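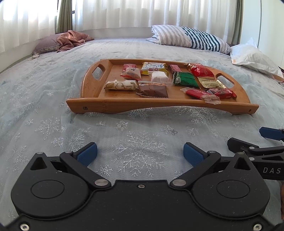 Wrapped snacks on a bamboo tray, set out on the bed in a guest room at Kanditcombe.

The tray goes up before the guests do. At Kanditcombe, a guest house with eight bedrooms, each bed gets one on the day of arrival, filled with small cakes, bars and sweets in their wrappers.

Igor Domański started doing it three years ago. Before that there was a kettle, two teabags and a packet of shortbread on the windowsill. People coming off the evening train often found the village shop shut and the pub kitchen closed, and they asked at the desk for something to eat.

"I used to make toast at ten at night," he says. "I didn't mind, but the guests did. They felt they were being a nuisance."

He buys most of the snacks from Pawłowska, a family wholesaler 13 miles away, and picks by size as much as by taste. A cake has to be gone in two or three bites. Anything that needs a knife or a plate is left out. Chocolate is cut back in warm weather, when the upstairs rooms heat up by mid-afternoon.

The trays are bamboo, with a raised rim and a handle hole at each end. Domański tried wicker first and gave up on it, as crumbs got into the weave. These wipe clean with a damp cloth. The screws work loose now and then and he goes round with a screwdriver in March, before the season starts.

Bedspreads are changed more often than you might expect. The pale blue one, with a sheer glittery layer of silver and white snowflakes over the top, began as a Christmas cover and stayed on because guests liked it. It has to be lifted off carefully, and the tray is put down flat and never dragged.

A full tray costs him 66 pence more than the old shortbread and tea. Whatever is left goes home in people's coat pockets, and he is happy with that. The tea is still on the windowsill.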